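Clemon Help > Teaching by hand > Fruit tasks

Remote control or hand guiding for bananas in a bowl?

pumdale_46
I recorded 24 demonstrations by remote control. My fingers close too early on the bunch.

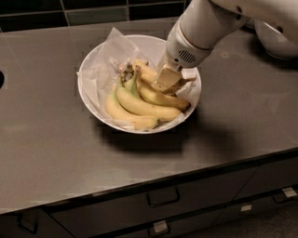

Should I delete the bad demonstrations before training?
Delete those where you lost control, and keep small corrections.

motavano
I would guide the arm by hand for the first 3 runs. Then go slower near the rim, because the paper lining can move.

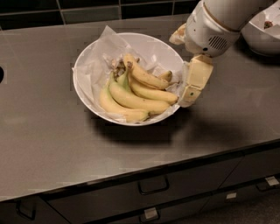
Other replies

moroz220
Same problem with me. I lowered the speed and it is some better now.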